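Freya Bunting
Thread on the Wragg hand grippers, the pair I have on trial from Stotel. Long one, so put the kettle on!

1/ Plenty of you asked whether a person with no engineering background could pick these up and get useful work done. I'm the right person to ask, because I still have to look up which way a screw turns. The job we set ourselves was packing small household bits into a shipping box.

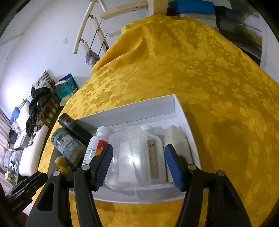
2/ My first worry was weight. I have small hands and a grumpy wrist, and I figured I'd be done by lunch. I managed 40 minutes before I wanted a break (Wendy Penrose went longer, but she gardens).

3/ The pads are my favorite part. They're soft enough that I quit fretting over bottles, and the two sides close evenly, so things don't twist away from you the way they did with the Flivby set I tried in February.
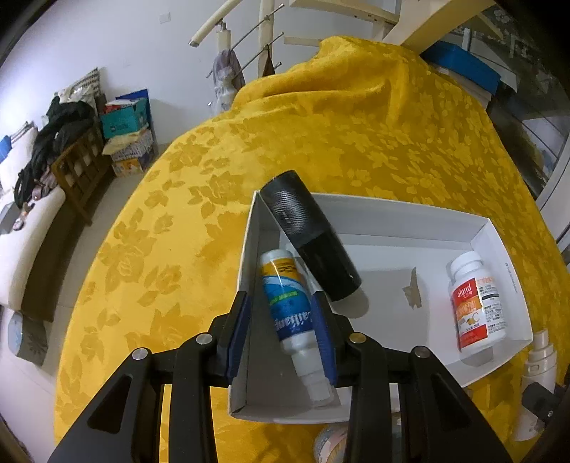
Spray bottle between the pads, inside the box.

4/ Now the grumbles, because I promised you some. The grip on the handle is a bit narrow, the manual is 14 pages of very tiny type, and I'd dearly love a longer strap. Stotel did answer my email the same afternoon, which I thought was kind of them.

5/ Pump bottles took me the most practice. I kept going for the top, where there's hardly anything to hold, and Wendy finally told me to aim for the body and slow down. Much better after that!
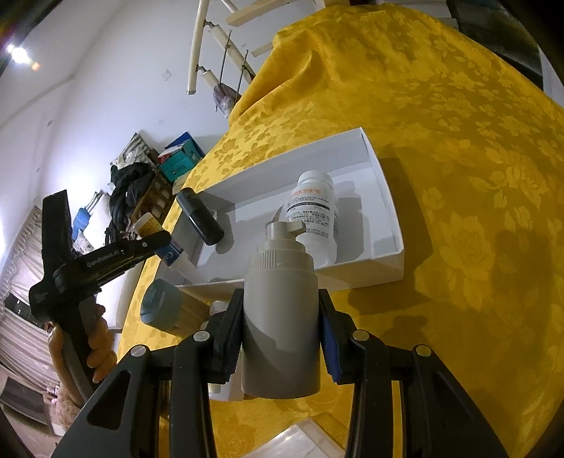
6/ PRICE AND WHO IT'S FOR
The trial runs 2 weeks and the pair is $700 if you keep it. That's real money, so if you only have an odd afternoon to spare, I'd share a set with a friend. Our little group in Fenuvdale is talking about doing just that.

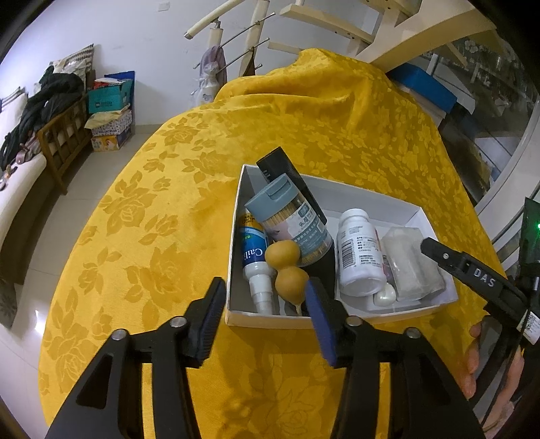
Jaws open, with the toothpicks and the yellow squeeze toy in the box.

7/ I'm leaning toward keeping mine. Ask me anything about the handles or the pads and I'll answer after supper.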